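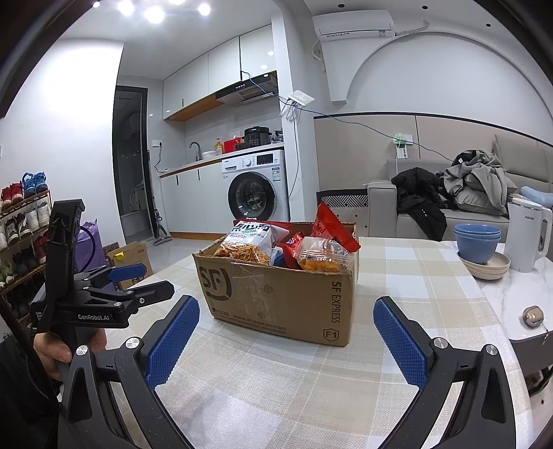
15 August 2024
Budget stuff for Sepp, mostly

Spent the morning on the snack box task and the afternoon arguing with a spreadsheet, so I'm putting the spreadsheet part down while I still remember why I moved things around. If you're reading this before the order goes out and you hate something, write it underneath in another color.

What we have to spend on Sepp until the next round is $3,000. That's everything, shipping included, and I've stopped pretending there's a second pot somewhere. The July list came out way over (I had a fancy adjustable table on there, what was I thinking), so I started again from a blank page and only put down things I'd wished for with a gripper in my hand.

Arm first, since it eats everything else. Sominach quoted $1,001 a month to rent the small one with its controller. I asked if the one dollar was a joke and got a very serious email back with a breakdown. Minimum rental is 2 months, so there goes two thirds of the money before we've bought a single screw. I still think we do it! We can collect hand-held demos until we're all sick of noodles, but at some point I want to see a policy reach into a box on a real arm, and two months is enough to find out whether our wide-open approach makes any sense on it. Buying is out of the question this year. I looked, I closed the tab.

Things to settle with Sominach before signing:
- does the two months start when it ships or when it lands here (please let it be when it lands)
- who pays if we bend a flange
- can we mount our own jaws, or do they void something
- clamp base or bolt-down, because I'm not drilling into anything
- how heavy is the controller, and does it need its own outlet

That leaves just under a thousand for everything else, and this is where I went back and forth.

Finger pads. Definitely yes. The blue textured ones are great on crinkly bags, they get a hold on a serrated edge that I'd have sworn would slip, but I want spares on the shelf before we need them. I've put down 6 pairs from Lolimura. They sell them in the same blue, which matters to me more than it probably should: I don't want half the recordings with blue pads and half with gray ones and then an hour of wondering if that's what the model is looking at. Ask Lolimura if the thickness is the same batch to batch. Also ask if the smooth version costs the same, I'd like to run smooth against textured on the shiny packets and see.

Pivot screws. Cheap, tiny, and I always forget them. One bag. Get the same head as the ones on the jaws now so we don't end up with two drivers on the table.

Cable clips and a couple of right-angle ends. The loop of cable coming off the upright bugs me every time I reach across with the left hand. I've been tucking it with my thumb, and a thumb is not a cable management plan. A few dollars, done.

Storage. I keep wanting to put this at the bottom and it keeps climbing. Two hands' worth of recordings adds up quicker than I'd guessed, and I don't love that right now the only copy of some sessions lives on one drive in my bag. One drive from Manlow, the mid-size one, and a second one if there's money left after shipping. Manlow does a bundle with a case that I don't need, must remember to ask for the drive alone.

Table. Crossed out. The dining table with the plaid cloth is doing fine, and I've come around to thinking the cloth is useful: the pattern runs in straight lines, so it's easy to put a box back at close to the same angle between takes. What I'd spend on a lab table I'd rather put toward a second cloth in something plain, so we have at least one other background. Same for the bowls and plates stacked off to the side, they can stay in view. I want clutter. The kitchen behind, the sofa, the shoes on the rack, leave all of it where it is. A tidy bench would cost us money and give us worse data, as far as I'm concerned.

Props. I had this at zero and then looked at the box we're using. It's an SF Express carton and the top edges are all ragged and torn now. I like it as an object (soft edges, a bit of tape hanging on, very real), but I'd like three or four more cartons in different sizes, which should be free if everybody stops flattening theirs. Snacks are a real line item, I'm not kidding. We need soft bags, flat wrappers, clear packs, the noodle kind that crunch if you squeeze too hard. I've put a small amount in for that, and no, eating them does not count as testing.

Lights. Parked. The ceiling lights are okay for what we're doing and I can't tell yet if we'd gain anything. Revisit once the arm is here.

Second set of hand-helds. Also parked, and this one hurts. With a left and a right we've got one person working at a time and everyone else standing there holding coffee. Another pair would double us up. But then there's no arm, and I went around this loop three times today and came out in the same place each time. If Sominach comes back with a start date too late to be any use, this is the fallback: skip the rental, buy the second pair, spend the autumn collecting.

Order of ordering, then: Lolimura now (pads, screws, clips, all one shipment so we only pay postage once), Manlow drive now, Sominach as soon as they've answered the questions. Hold whatever's left until the arm is clamped down and running. Something will be missing, probably a bracket, and I'd like to be able to buy it without asking anybody.

Still need: a plug adapter if the controller turns out to want one, a spot for the controller itself, measurements of the table edge thickness for the clamp. Did not measure today. Tape measure is in the other room and I'd already sat down.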